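Visit report: Sivakumar test room, Lilholm, 1 March 2021

We were shown the two-arm kitchen cell after the morning safety talk. The visit had been put off since November, when the cell was stopped for a fault in the weighing task. Hyun-seo Joo, who runs the room, spent most of our time on that fault.

The task is simple. One arm holds the cup, the other handles the bottle, and the cup is weighed before and after. In the November runs the scale reading drifted by up to 8 grams with the cup at rest. The control software, supplied by Cekley, took the drift as a short pour and asked for more. It did so 6 times in one run before someone pressed the stop.

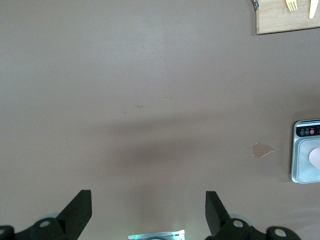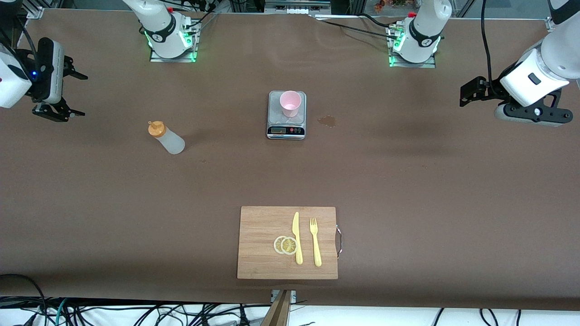 Scale, cup and cutting board on the bench.

The log covered 575 runs, and nearly all of the bad ones came within two hours of a cold start. Joo's team first blamed the load cell and changed it, with no effect. The cause was an earth fault in a power lead shared with one of the wrist cameras. The lead has been replaced and routed apart from the signal cables.

A second matter is still open. The stop button cuts drive power to both arms, but the grippers hold their last position. If a finger is closed on something, or on someone's hand, it stays closed until power is restored. Pakby, who supply the grippers, have offered a spring release. Joo wants it tested under load first — I agree with her — and until then no one reaches over the table with the drives live.

We asked for a copy of the log and the wiring drawing. The drawing came the same afternoon. It still shows the old lead.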